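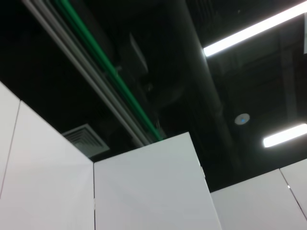
Tratley Bay Recordings: data card

Version 3, updated June
Maintainer: Babita Shukla
Site contact: Jitendra Rawat, Clermont fulfillment site

Summary

Tratley is a set of wrist-camera recordings and shift records from the order packing area at the Clermont site. It covers the period in which part of the carton handling moved from people to arms. The set has two uses: training and testing of policies for picking and placing small cartons, and study of how the packing jobs changed while the arms were being brought in. The second use is the reason the shift records are included. Please read the section on worker data before using them.

Contents

episodes/ — one folder per episode, with wrist video, joint states and gripper state
shifts/ — one table per week, with station, task code, start and stop times
interviews/ — coded answers only, no audio and no transcripts
notes/ — operator notes, free text, lightly edited for names
CHANGES — list of changes between versions

There are 78 hours of wrist video. 70 of these have a task label. The rest are idle, transit or calibration segments, kept because idle time is needed for the staffing figures. To drop them, filter on label = none.

Setup

Each station has one arm on a fixed base and one person. The arm runs Skoltix control software, release 4 for most of the set and release 5 from week nine on. The wrist camera records whenever the arm is powered, including while it is parked or being moved by hand. Many segments therefore contain no carton and no gripper, and the view may point well away from the work surface. These are not faults. The field view_valid is 0 when no part of the work surface is visible. It was set by hand for the first four weeks and by a classifier after that.

Exposure is automatic. Segments with ceiling lights in view often come out dark in the rest of the image, and contact events in the first second after such a segment should be checked by eye.

What the work was before

A packer at Clermont built the carton, picked items from the tote, placed them, added fill, closed, labeled and pushed the carton to the belt. One person did all of this at one station. Packers rotated between stations every two hours.

What the work is now

The arm picks and places. The person builds cartons, adds fill, handles refused items and clears stops. Refused items are mostly soft bags, items with loose straps, and anything wrapped in clear film. Labeling moved to a shared machine at the end of the belt.

Three changes were reported often enough in the interviews to be coded:

REACH: less reaching and lifting. Reported by most packers, and by nearly all of those on late shifts.
PACE: the pace is set by the arm. Packers said they could no longer work ahead and then slow down. Release 5 added a hold button at the person's side of the station, and reports of PACE fell after it was fitted.
ALONE: less talk between stations. The stations were spaced farther apart for the arms, and rotation was dropped in week two. It came back in week eleven at the request of the packers.

Of the 37 packers on the roster, 36 agreed to be interviewed. Headcount did not change during the recording period. Four packers took the station technician course and now clear faults that earlier went to Goel, the maintenance contractor. Their pay grade went up one step. The extra duties were first assigned without the grade change, and the notes from those weeks show it.

Worker data

Shift tables use station codes and no personal codes. Do not try to join them with the notes to follow one person. Start and stop times are rounded to five minutes for the same reason. The tables may not be used to rate or rank individual packers. This was a condition of the agreement with the site and it applies to every later user of the data.

Wrist video was screened for faces. Segments with a recognizable face were blurred or removed. If you find one that was missed, send the episode number to the maintainer and delete your copy of the segment.

Known problems

— Gripper state lags the video by roughly 40 ms in release 4 episodes. Release 5 is aligned.
— Station C has no joint states for Sunday shifts in week six. The logger disk was full.
— Task codes 11 and 12 (refused, soft and refused, film) were used loosely before week five. Merge them for early data.
— Stop times include the walk to the station when the packer was elsewhere. They overstate the time needed to clear a fault.
— One site, one building, one product range. Staffing results should not be carried over to other sites.

Loading

Read the index file first. It lists episode number, station, release, label and view_valid. Paths in the index are relative to the top folder. Video and state streams share one clock and start at zero in each episode.

Requests for the shift tables go through Jitendra Rawat. The video and state streams do not need a request.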